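Hand-Held Gripper Pair – Demo Day Notes

Product page > Grippers > Hand-held > Visits and demos

I went along to the Saturday open session at Gridwood with one question in mind: can a person who has never held one of these grippers pick up something soft and round without fighting the tool? Fruit seemed like the fair way to find out, and the hosts had plenty of it (I counted 17 pieces going in and stopped keeping track after that!).

You work them in pairs, one per hand. The pads are the part I kept looking at – blue and mostly ridged, and that's what meets the fruit. A big orange is easy to line up on. Cherries and kumquats are another story, and I spent most of my turn chasing one small kumquat across the tablecloth while people cheered me on.
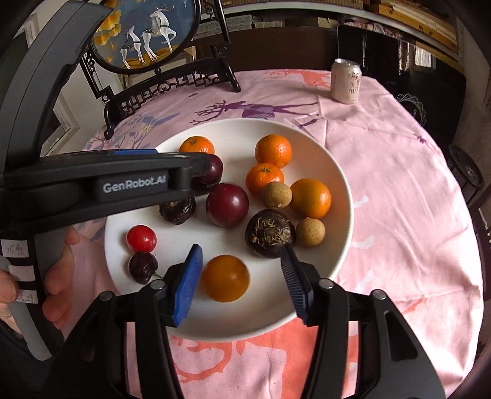 Fruit on the plate and the grippers reaching in over the pink tablecloth.

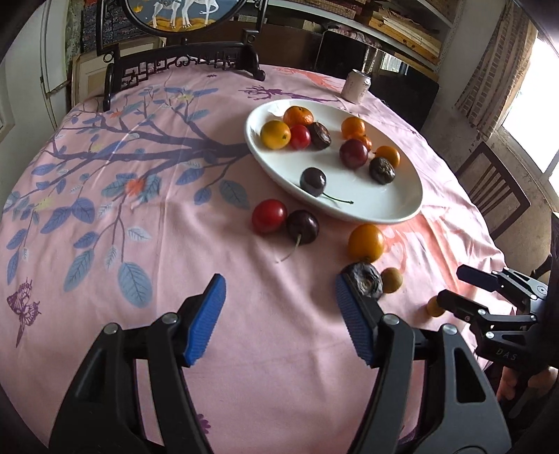

What I'd tell a first-timer

Come at the fruit from low down and let the jaws get well past the middle before you squeeze. I kept closing too early. Wrinkly passion fruit is the nicest thing to start on, easy to get a hold of, and you can move on to plums once your hands settle down. Save the cherries for last and go for the stem side if you're feeling brave.

My wrists were fine for almost 7 minutes, then I wanted a break. I have small hands, so take that with a grain of salt.

Booking a visit

Demo sessions run on Saturday afternoons from May, starting at 2:00. Groups get one table and one pair of grippers, and you can bring your own objects as long as they fit on a dinner plate. Ask for session code 3779 when you write in. Sutonon handles the loan units if you'd like to try a pair at your own bench first – the deposit is $2000, and you get it back when the case comes home complete.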